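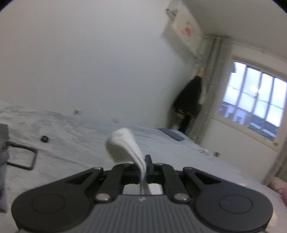

A white cloth held above a pale grey sheet, with the window to the right.

Last updated: Apr 19, 2021

Bistevel opens linen room and household folding course at Gurkard House

Bistevel, the household skills charity, has opened a linen room at Gurkard House, where residents of supported housing will be able to learn the care, folding and storage of household cloth. The room will be open to 54 learners in its first term, with a second intake to follow in September.

The course covers bed sheets, pillowcases, towels, napkins and cleaning cloths. Learners begin with small white cloths, which are laid out on a wide covered surface, smoothed by hand and folded to a set size. They then move on to fitted sheets and duvet covers, working in pairs. Each learner attends eight sessions and leaves with a set of linen to keep.

The work has been paid for by a grant of £600 from the Tamura Fund and by gifts in kind from Dastberg, the textile hire firm, which has supplied 300 cloths and 224 pillowcases withdrawn from hotel service. All items were laundered and checked for wear before delivery.

Kazue Hoshino, Head of Learning at Bistevel, said: "Many of the people we work with are moving into a home of their own after a long time in shared or temporary housing. They ask us how to change a bed properly, how to keep a cupboard in order and how often things should be washed. We are pleased to be able to teach this in a light room with enough space to spread a sheet out flat."

Places are free of charge. Referrals may be made by housing officers and support workers, and residents may also apply in their own name. Applicants need no earlier experience. Seating is provided throughout, and those who cannot stand for long periods will be offered work at a lower table.

A printed guide to folding and storing linen will be given to every learner and will be available in large print on request.

Notes to editors

Bistevel provides practical teaching in cooking, laundry, mending and home budgeting. Gurkard House is its main teaching site. Requests for interviews and visits should be addressed to the Bistevel press office.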